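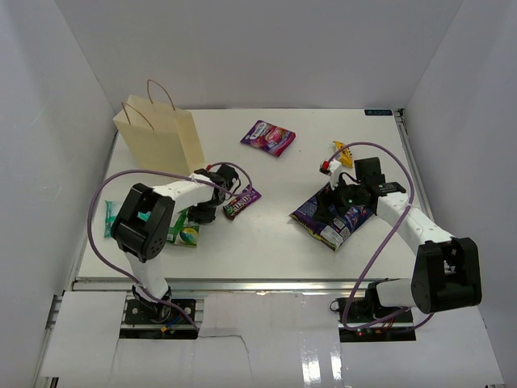 7 min read · 11 replies

Snacks for a very long train ride – what do you pack?

Started by katalin_sz, 6th July

katalin_sz wrote:
Hello all, I've been reading this board for a couple of years and have never started a thread, so please be gentle. My husband and I are taking the train out to see our daughter in September. It's 1150 miles each way, two nights in coach seats because the sleepers were more than we wanted to spend, and I'm trying to work out the food. There is a café car, and I have no objection to buying a coffee or a sandwich from it, but I remember what we paid last time and I remember the sandwich too.

My mother always packed for a train as if we were moving house. Breaded chicken in wax paper, hard-boiled eggs, a whole cucumber and a knife, and then a paper shopping bag full of candy and crackers that we kids weren't supposed to touch until the second hour. I'd love to do something in that spirit, but I don't want to be the person who makes the whole car smell like eggs. What travels well for you? What do you always end up carrying home again?
Katalin

ferenc.b wrote:
Welcome Katalin! Your mother sounds like my mother, except ours was cold meatloaf, cut thick, with the mustard in an old baby food jar. I still make it for trips and I still think it is the best train food there is, for the first day anyway. After that I go over to things that don't need a cooler.

My usual list, for two nights by myself: a loaf of dense rye, a hard salami (whole, I cut it as I go), apples, a bag of walnuts, two bars of dark chocolate and some kind of salty cracker. Apples over bananas every time. I once put a banana in my coat pocket at the start of a trip and I won't tell you about the coat.

What I always carry home is the granola bars. I buy a box for every trip and eat maybe one.

dobos_b wrote:
Going to disagree with Ferenc on the salami, with all due affection. I've sat across from a salami man for nine hours and I'm still thinking about it. The same goes for tuna, and any cheese with a personality. You're in a sealed tube with strangers who can't open a window!

Peanut butter on crackers, pretzels, dried apricots, grapes if you can keep them cool for the first day. And something sweet in small pieces, so you can have one and put it away. I'm a lemon drop person. My wife says I rustle, but she takes one whenever I offer the bag.

ferenc.b wrote:
A good salami hardly smells at all, Béla. It sounds to me like that man had a bad one.

dobos_b wrote:
That's what he told me too.

kinga_on_the_rails wrote:
Hi Katalin, how lovely that you're going! I do that kind of distance two or three times a year to see my sister, and I've gotten fussy about it, so here comes more than you asked for.

I split everything up by day before I leave the house. Each day gets its own small bag, and the bags go into one bigger one with a flat bottom that will stand up by my feet. I used to throw it all in together and then at eleven at night I'd be down on the floor with a flashlight looking for the crackers and waking up the poor man beside me. Now I just reach for the bag with a 2 on it. Day one is the fresh food, day two is the sturdy food, and day three is whatever will cheer me up, because by day three I need some cheering.

For fresh: cold roast chicken with no skin on it, cut up small, and carrot sticks, and a roll. I freeze a bottle of water and lay the chicken on top of it in a little soft cooler. I eat it at lunch and don't push it any later than that. For sturdy: tortillas, the little sealed cups of peanut butter, nuts, and those dry baked cheese crisps, which hardly smell. For cheer: gummy candy, and a poppy seed roll from the Gokska bakery if I can get one. It's a bit stale by then and I love it just the same.

One more thing and then I'll hush. Bring a roll of paper towels with the cardboard tube pulled out so it squashes flat. You'll use more of it than you think.

illes_z wrote:
I'll be the grump. I think people pack far too much for trains. You're sitting down for two days. I took 2000 calories for a trip like that last year, thinking I'd be roughing it, and came home with half of it crushed in the bottom of my backpack. These days I bring a sandwich, a bag of nuts and some money, and I eat one hot meal a day in the café car. Yes, it's overpriced. I like having somewhere to walk to, and I've had some of the best talks of my life in that line.

katalin_sz wrote:
Oh my goodness, thank you all, I came back from watering the tomatoes and there was a whole page! Kinga, I'm stealing the numbered bags. My husband is the one with the flashlight in our family and he'll be so pleased.

Zsolt, I do take your point. I think we'll plan on one café meal a day too, probably breakfast, when neither of us is fit to be trusted with a knife anyway. We've set aside $30 for the two of us, each way. Does that sound sensible or am I dreaming?

And what does everybody carry it all in? I have a soft cooler, but I was going to use an ordinary paper shopping bag with handles for the dry things, the way my mother did.

illes_z wrote:
$30 will get you coffee and something small each on both mornings. Don't expect eggs benedict.

dobos_b wrote:
I wouldn't use paper. One spilled water bottle and the bottom goes, and you'll be chasing pretzels down the aisle at the next curve. Ask me how I know. We have an old canvas tote from the Oláh hardware store, back when there was an Oláh hardware store, and it has been on every trip we've taken since the kids left home. It goes in the wash when we get back and that's that.

kinga_on_the_rails wrote:
I'm going to stick up for paper! The stiff kind stands open by itself, so you can see what you've got without digging. It weighs nothing, and at the end of the trip you can put all your wrappers and peels in it and throw the whole business away at the station. I do double it, one inside the other, and I never put a drink in it. Drinks go in the seat pocket or in the cooler. Carry it from underneath when you're changing trains, though, I don't trust the handles on a full one.

ferenc.b wrote:
Kinga and Béla are both right and I've done it both ways. If you have a transfer, take the canvas. If you get on once and get off once, paper is fine. Do you have a transfer, Katalin?

Also, I forgot salt. Take a twist of salt in foil. Tomatoes, cucumbers, eggs, everything is better for it, and the little packets from the café car are always gone by supper.

katalin_sz wrote:
We do have one, at Engate, with about three hours to wait. So it looks like canvas, and I'll fold a paper bag flat inside for the trash on the last day. That way I've listened to both of you and there won't be any hard feelings.

Is there anything at the Engate station these days? I remember a newsstand with a nice lady and a rack of candy, but that was years ago.

kinga_on_the_rails wrote:
The newsstand is gone, I'm sorry to say. There are two vending machines and a coffee counter that closes at four. If you come out of the front doors and turn left, there's a small grocery called Bollomik, maybe a five minute walk, no hills. They have fruit and rolls and cold drinks, and a wall of candy by the register, a lot of it in bright wrappers I can't read and buy anyway. I always stock up again there, so you could pack only for the first leg and get the rest on the way. It makes that first bag so much lighter. The restroom at the station is clean, too, which I mention because I'd want to know.

illes_z wrote:
Seconding the grocery. Buy the rolls early in the day, they run out. And leave one of you with the luggage, the lockers have been out of order every time I've been through.

ferenc.b wrote:
Three hours is enough for a proper picnic on the benches across the street, if the weather is decent. That's where I'd eat the chicken or the meatloaf, outdoors, where not even Béla could complain.

dobos_b wrote:
Outdoors you may have your salami, Ferenc. I'd even take a slice.

katalin_sz wrote:
A picnic! I hadn't thought of that at all, I'd been dreading those three hours. I've just read this out to my husband and he has asked for the meatloaf. Ferenc, would you share how you make yours? Mine always crumbles when I slice it cold, and I'd like to have a practice run or two before we go.

ferenc.b wrote:
With pleasure. The trick for slicing is to weigh it down overnight. Let it cool in the pan, cover it, set a second pan on top with a couple of cans in it, and put the whole thing in the refrigerator until morning. I also use an extra egg and grate the onion so there are no big pieces for it to break along. My mother put a row of boiled eggs down the middle, and it looks handsome, but leave them out for the train or you'll be back where you started with the smell. I'll find the card with the amounts tonight and type it up in the recipe section.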